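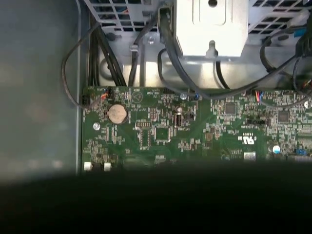 Wer in Brornenau einen Laden führt, verkauft selten nur das, was im Schaufenster steht. Die Inhaberin von Elektro Hoxha hat als reines Lampengeschäft angefangen, inzwischen nimmt sie auch Waschmaschinen, Radios und Computer zur Reparatur an. Ein offener PC mit grüner Hauptplatine und einem Netzteil hinter gelochtem Gitter gehört für sie zur Arbeit wie die Glühbirne. „Da ist eine kleine silberne Schraube im Blech, ein Clip hält ein Kabel fest, das ist alles lösbar“, sagt sie. „Die Technik ist bei mir nicht das Problem. Das Problem ist die Miete und die Frage, wer in fünf Jahren noch durch die Hauptstraße läuft.“

Brornenau hat 1062 Einwohner, einen Bäcker, eine Apotheke und seit dem Frühjahr keine Metzgerei mehr. Das Geschäft liegt gegenüber der alten Post. Seit 16 Jahren steht die Inhaberin dort hinter der Theke, davor hat sie in einem Fachmarkt in Grermont Kühlschränke verkauft. Den Entschluss, sich selbständig zu machen, beschreibt sie ohne große Worte. Der Vorgänger habe aufgehört, der Laden sei leer gewesen, die Bank habe Ja gesagt.

„Am Anfang kamen die Leute aus Neugier“, erzählt sie. „Dann kam der Winter, und es kam fast keiner mehr. Im zweiten Jahr habe ich gemerkt, dass ich von Lampen nicht leben kann. Ein Kunde brachte seine Kaffeemaschine und fragte, ob ich mal hineinschauen könne. Die lief danach wieder, und er hat es beim Friseur erzählt.“

Heute macht der Verkauf den kleineren Teil des Umsatzes aus. Genaue Zahlen nennt sie nicht. Für die Annahme und Fehlersuche verlangt sie 30 Euro, die bei einem Auftrag verrechnet werden. Manche Kunden empfinden das als viel, vor allem bei Geräten, die neu nicht viel mehr kosten. Sie rät dann auch ab. „Wenn jemand einen Wasserkocher für zwanzig Euro bringt, sage ich ihm, was ich davon halte. Manchmal will er ihn trotzdem repariert haben, dann war er von der Mutter. Das mache ich dann.“

Was sich in der Straße verändert hat, kann sie der Reihe nach aufzählen. Zuerst ging das Schuhgeschäft, danach der Schreibwarenladen. In den Räumen der Metzgerei sollte ein Imbiss einziehen, der Vertrag kam nicht zustande. Zwei Schaufenster sind mit Packpapier verklebt. Der Umbau der Bushaltestelle habe zusätzlich geschadet, sagt sie. Früher hielt der Bus aus Trirndale direkt vor der Apotheke. Jetzt hält er am Kreisel, dort, wo auch der Supermarkt steht.

„Die älteren Kunden steigen am Kreisel aus, kaufen ein und steigen wieder ein. Den Berg hoch mit einer Tasche und einem kaputten Radio, das macht man mit achtzig nicht mehr. Ich habe der Gemeinde geschrieben und eine freundliche Antwort bekommen. An der Haltestelle hat das nichts geändert.“

Sie holt deshalb selbst ab. An zwei Nachmittagen in der Woche ist das Geschäft geschlossen, dann fährt sie mit dem Kombi durch die Ortsteile. Oft geht es gar nicht um einen Defekt. Ein Fernseher zeigt nach einem Sendersuchlauf nichts mehr an, eine Zeitschaltuhr steht falsch. Solche Fahrten lohnten sich rechnerisch nicht, räumt sie ein. Allerdings seien es dieselben Leute, die später einen neuen Herd bei ihr bestellten und nicht im Internet.

Über den Onlinehandel spricht sie gelassener, als man erwarten könnte. Sie bestellt dort selbst Ersatzteile. Ärgerlich findet sie, wenn jemand sich im Laden beraten lässt und das Gerät anschließend zum Anschließen vorbeibringt. „Ich schließe es an, aber es kostet. Am Anfang habe ich mich da nicht getraut, etwas zu verlangen. Das war ein Fehler, den ich viel zu lange gemacht habe.“

Schwieriger ist aus ihrer Sicht die Beschaffung. Für ältere Haushaltsgeräte gibt es oft keine Dichtungen und keine Griffe mehr. Im Keller lagern ausgeschlachtete Maschinen, aus denen sie einzelne Teile weiterverwendet. Ein Regal ist nur für Knöpfe und Drehregler da. Der Vermieter hätte den Keller gern zurück, um ihn an die Wohnungen im Haus zu verteilen. Darüber wird seit Monaten gesprochen. Der Mietvertrag für den Laden läuft im nächsten Jahr aus, und ob er zu denselben Bedingungen verlängert wird, ist offen.

Am 18. Juli 2018 will der Gemeinderat über einen Zuschuss für Ladenmieten im Ortskern beraten. Vorgesehen ist er bisher nur für Neugründungen. Die Inhaberin hält das für falsch. „Wer neu anfängt, bekommt etwas, und wer durchgehalten hat, bekommt einen Blumenkübel vor die Tür. Den muss ich auch noch gießen.“ Sie wird zur Sitzung gehen und hat sich für die Bürgerfragen angemeldet. Vom Bäcker weiß sie, dass er mitkommt.

Eine Nachfolge gibt es nicht. Einen Lehrling hatte sie einmal, er arbeitet heute in Grermont in der Gebäudetechnik und verdient dort nach ihren Worten deutlich besser als sie. Verübeln kann sie ihm das nicht. Gefragt, wie lange sie noch weitermachen möchte, schaut sie auf den Auftragsblock neben der Kasse. „Bis der Vertrag ausläuft, auf jeden Fall. Wenn die Miete bleibt, hänge ich noch ein paar Jahre dran. Und den Keller brauche ich, das habe ich ihm auch so gesagt.“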